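# Featured image shows twice after switching template (post page only)

Posted in Templates & Themes by **Waldemar Tomaszewski**

I moved my blog from an older template called Jamum to Tostadov in February. The home page is fine. On single post pages the first picture of every post appears two times: once as a wide banner above the title, and again in the body where I placed it.

What I have checked so far:

- The duplicate appears in all posts, old and new.
- It appears in both the boxed and the wide layout.
- It doesn't appear in the editor preview, only on the live page.
- With JavaScript turned off, the banner is gone and the body picture stays.

The last point makes me think the banner is built by a script and not by the template markup. I searched the template for "banner" and found only a CSS block.

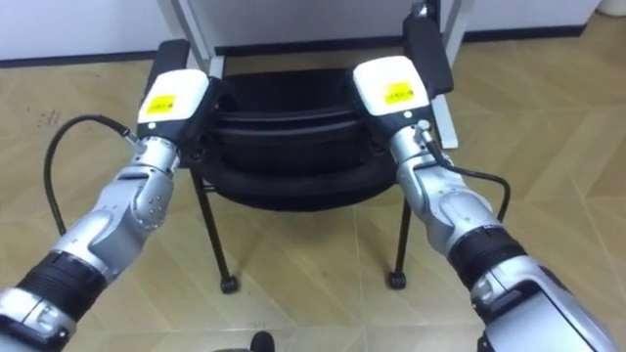

The archive holds 3,302 posts, so editing them by hand is out. I would like to keep the banner and hide the copy in the body. If that can't be done cleanly, I will settle for no banner at all.

One more detail that may matter. Posts imported from Jamum wrap the first picture in a div with the class `separator`. Posts written since the move use a plain paragraph. Any fix has to handle both.

---

**Rirnent**

Go to Layout, find the gadget called Post Options, and untick "Show cover". Save and reload. If it's still there, clear your cache.

---

**Siu**

The setting Rirnent mentions only controls the cover on the home page cards. It has no effect on post pages in any Tostadov version I have used.

Your reading of the JavaScript test is correct. The template has a function near the end of the file, just before the closing body tag, that looks for the first `img` inside `.post-body`, copies its address, and inserts a new element above the title. It never touches the original. Search for `firstImg`, not "banner". The class name is added at run time, which explains why you only found the CSS.

Back up the template first (Theme, then the arrow beside Customize, then Backup). Then find this line:

```
var firstImg = document.querySelector('.post-body img');
```

Add the following directly after the part that inserts the banner:

```
if (firstImg) {
 var wrap = firstImg.closest('.separator, p');
 if (wrap && wrap.textContent.trim() === '') {
 wrap.style.display = 'none';
 } else {
 firstImg.style.display = 'none';
 }
}
``` 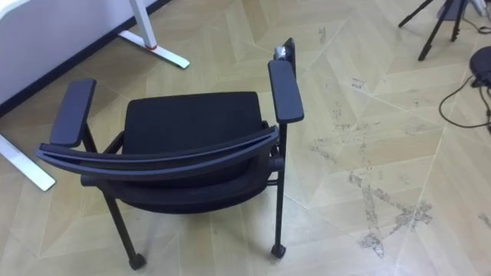
The `closest` call covers both of your cases. For imported posts it finds the `separator` div. For newer posts it finds the paragraph. The text check is there so that a paragraph holding a picture and a sentence doesn't vanish completely; in that case only the picture is hidden.

Limits of this approach:

1. The body picture is still downloaded. Its address is the same as the banner's unless the function rewrites the size part, so in most cases the browser gets it from cache.
2. Feed readers are not affected. They will show the picture once, in the body, as before.
3. If the first picture sits in the middle of a long post, it will be pulled to the top and removed from its place. To prevent this, run the block only when the picture is in one of the first 2 child elements of `.post-body`.

Some 8 lines further down there is a second function that handles related posts. Leave it alone. It uses a variable with a similar name and people often edit the wrong one.

If you want to drop the banner completely, delete the call to the function but keep the function itself. The related posts block reads one value from it and will throw an error if it's missing. 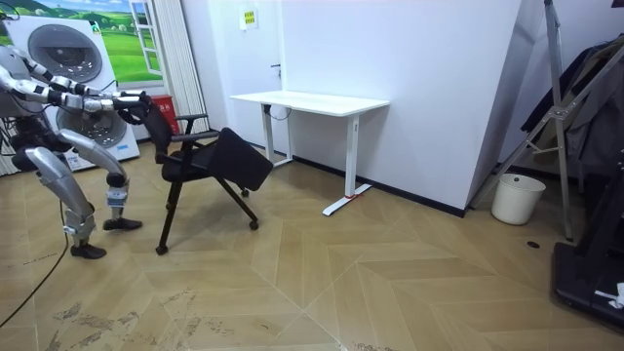

**Waldemar Tomaszewski** replied that the snippet worked on newer posts, but imported ones still left a blank gap under the title. The console showed no errors, and the `separator` div did have `display: none` on it.

**Siu**

The gap is most likely a pair of `br` tags that the old editor placed after the div. They are outside the wrapper, so hiding the wrapper does nothing to them. Add this rule to the custom CSS:

```
.post-body > .separator:first-child + br,
.post-body > .separator:first-child + br + br {
 display: none;
}
```

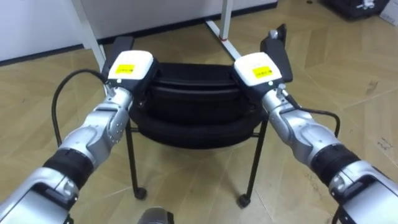 It only applies when the div is the first child of the post body. If your imported posts start with an empty anchor – some exports insert one for the jump link – the selector won't match, and you would need to replace `:first-child` with `:first-of-type`. That version matches more loosely. Test it on a few posts that open with a text block before you keep it.

Also confirm that the CSS was saved in the template and not in a gadget. Gadget CSS loads later and can cause the gap to flash for a moment on slow connections.

---

**Waldemar Tomaszewski**

The `:first-of-type` version closed the gap. I tested 3 imported posts and the layout is the same on each. There is still a small jump in the page while the banner loads. I will set a fixed height on it and open a separate thread if the jump remains.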